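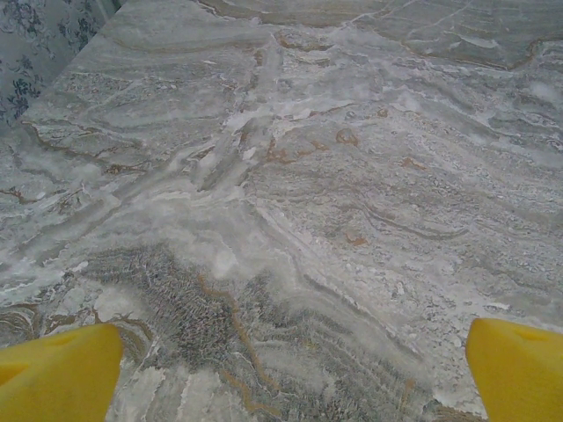
A tabletop robot cell budget is a plan of the costs of buying, installing and running one or more small robot arms on a fixed work surface. The term is used in research labs, schools and small shops, where the arms themselves are often low in price and the parts around them make up much of the total. A budget of this kind normally covers the arms, grippers, mounting hardware, cameras, computers, the table and its walls, the objects to be handled, spare parts, and the time of the people who run the cell. Small items are easy to leave out at the planning stage. Gripper fingers are a common case: a pair in bright yellow is easy to pick out against a gray, veined surface, and the fingers and the surface are usually bought from different suppliers under different budget lines.

Contents
1 Scope and terms
2 Capital costs
2.1 Arms and grippers
2.2 Mounting and power
2.3 Surface and enclosure
2.4 Cameras and calibration
3 Objects and consumables
4 Running costs
5 Planning methods
5.1 Line-item method
5.2 Cell-rate method
6 Purchasing
7 Common errors
8 See also

Scope and terms

A cell is the smallest unit that can be run alone. It has its own arms, its own surface and its own computer. A site is a group of cells that share a room, a store of spare parts and a supervisor. Most planning documents set out one budget for the first cell and a second, lower figure for each cell added after it. The difference between the two is called the opening cost, and it includes tools, shelving, network equipment and training.

A distinction is also made between a bench cell, which is attached to an existing table, and a framed cell, which is delivered with its own frame and walls. Bench cells cost less. Framed cells are easier to move and easier to repeat, and they tend to be chosen where several cells have to look and behave alike.

Capital costs

Arms and grippers

The arm is the first item in nearly every budget and the one most often compared on price alone. Buyers are usually advised to compare reach, payload, joint type, warranty and the supply of replacement joints as well. A cell with two arms costs less than two cells with one arm each, as the rail, surface, cameras and computer are shared.

Grippers may be included with the arm or sold separately. Fingers wear faster than any other part of the arm and are treated as a consumable in some budgets and as a spare in others. Either treatment is acceptable if it is applied to every cell in the same way. Planners who expect to handle hard or faceted objects generally order fingers in larger numbers.

Mounting and power

Arms on a bench cell can be clamped directly to the table edge. On a framed cell they are more often fixed to a length of grooved aluminum extrusion along the front, with one bracket per arm. The rail lets the spacing be changed later without drilling. Its price is low, but the brackets, bolts and end caps are charged separately by many suppliers and can come to more than the rail.

Power supplies, data cables and cable ties belong in the same line. Cables that follow a moving arm have to be long enough to loop past the elbow and wrist at full reach, and a cable bought to the straight-line distance will be too short. Colored cable is sometimes specified to make tracing faults easier – it adds little to the price.

Surface and enclosure

The surface may be plain board, a printed sheet or mat, or stone. Plain surfaces are the least expensive. Patterned surfaces and patterned wall coverings are bought where the camera images will be used to train software, in order to vary what lies behind the objects. Wallpaper is a usual choice for the walls, being cheap and quick to change. A budget that calls for changes of background should allow for the material and for the hours during which the cell is out of use.

A marble-patterned top with papered walls on three sides, as used with a pair of rail-mounted arms, needs separate lines for the top, the wall panels, the corner posts and the covering. The front is left open for the arms.

Cameras and calibration

Cameras fall into two groups. Fixed cameras are placed beside or above the work surface and are bought with their stands. Wrist cameras travel with the arm, need lighter housings and longer leads, and fail more often. One spare wrist camera is commonly held for each pair of arms.

Calibration needs a flat target, most often a board of black and white squares. The target itself is inexpensive. The time spent on calibration is the larger cost and is repeated whenever a camera or bracket is moved. 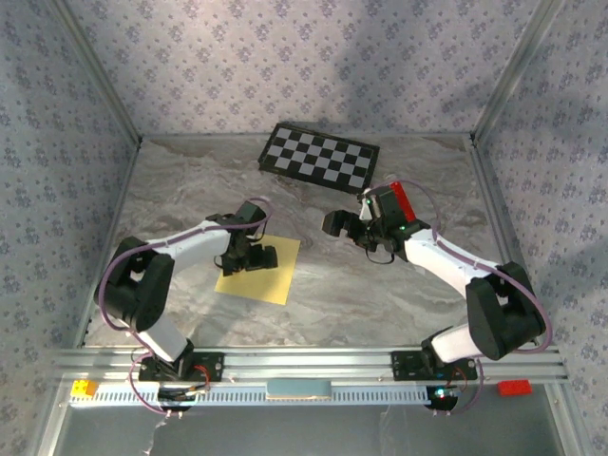 Objects and consumables

The objects handled by a cell are sometimes called props. They are bought in small quantities from general stores and online sellers, and they can be awkward for a purchasing office, which may require a supplier record for each seller. A purchase card with a monthly limit is the usual answer.

Props are selected for shape, weight and surface. Toy bricks and sheets of colored paper are low in cost and easily replaced. Shiny, mirrored or transparent items cost more and are included for their difficulty, both for cameras and for fingers. Decorated items may shed small parts during handling and should be bought with at least one duplicate. A written list with the seller, price and date of purchase makes it possible to replace a prop with the same model later.
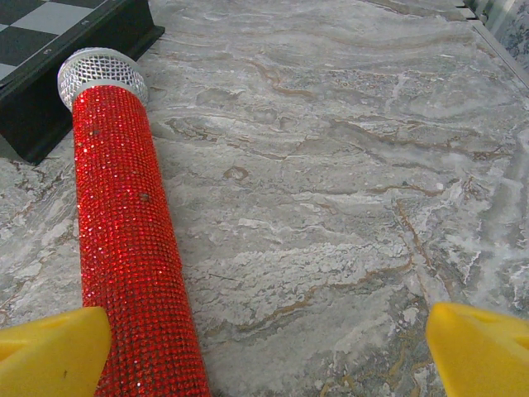 Storage for props is often missing from first budgets. A set kept in labeled bins can be shared between cells, while a set kept loose tends to be bought twice. Cleaning cloths, tape, labels and replacement paper are grouped under consumables and reviewed once a month.

Running costs

Staff time is the largest running cost at most sites. It covers operating the arms, resetting objects between runs, checking recorded data and carrying out repairs. Where the arms are guided by a person, one operator per cell is assumed. Where they run on their own, one person may watch several cells, though resets still need hands.

Other running costs are electricity, data storage, insurance, and replacement joints and fingers. Data storage is frequently set too low. Several cameras recording through a working day produce large files, and the cost of keeping them continues after the cell has been taken down.

Depreciation depends on the rules of the organization. Arms are often written off over three years. Frames and rails last much longer and can be carried over to the next model of arm if the bolt pattern allows it.

Planning methods

Line-item method

In the line-item method every part is listed with a quantity, a unit price, a supplier and a delivery time. It is accurate but slow to prepare. The Rendcombe sheet, a template with 90 lines in 11 groups, is one version of it. The sheet was drawn up by Shiyu Liao for teaching workshops and separates parts that stop the cell when they fail from parts that do not. Only the first kind has a required spare.

The main criticism of the sheet is its length. Users with a single bench cell often strike out most of the lines, and a short edition has been issued for them with the groups for frame, walls and shared storage removed.

Cell-rate method

In the cell-rate method the full cost of one working cell is found first and then multiplied. Jinlong Luo described the method in a planning guide for sites of up to 16 cells. It is quick and is well suited to early talks with a funder. Its weak point is that it hides shared costs, so a site that grows in steps may pay for the same shelving or network switch more than once. Luo's guide deals with this by keeping the opening cost on a separate page.

The two methods are often combined. The first cell is planned by line item, built and run for a trial period, and its corrected total is then used as the rate for the rest.

Purchasing

Suppliers of tabletop arms fall broadly into makers, resellers and integrators. Makers such as Zeng sell the arm with few extras. Resellers such as Meltel keep arms, rails and power supplies in stock and can ship a partial kit. Integrators such as Prulasport deliver a framed cell assembled and tested, at a higher price, with a site visit included. A buyer with a workshop and spare staff hours will generally pay less by going to a maker or reseller.

Quotes should be requested for the same list of parts and should state shipping, import charges, warranty terms and the price of the most common spare parts. It is normal to ask how long those spare parts will remain on sale. Delivery times differ widely between items, and a cell may wait weeks for one bracket. For this reason long-delivery parts are ordered first, even when the design of the walls or surface is not final. Orders placed in August may be slowed by supplier holidays in some countries.

Payment in stages is usual for framed cells, with one part held back until the cell has passed an acceptance run on the buyer's own site.

Common errors

Errors reported in early budgets include:

Counting the arm as the whole cost of the cell
Leaving out fingers, cables and brackets
Buying props without duplicates
Allowing no time for recalibration after a move
Setting aside too little data storage
Applying different rules for spares in different cells
Treating the floor space as free when it is charged internally

A contingency line is normally added to cover such gaps. Its size is set by the organization and is usually larger for a first cell than for later ones.

See also

Capital budgeting
Robot end effector
Total cost of ownership
Workcell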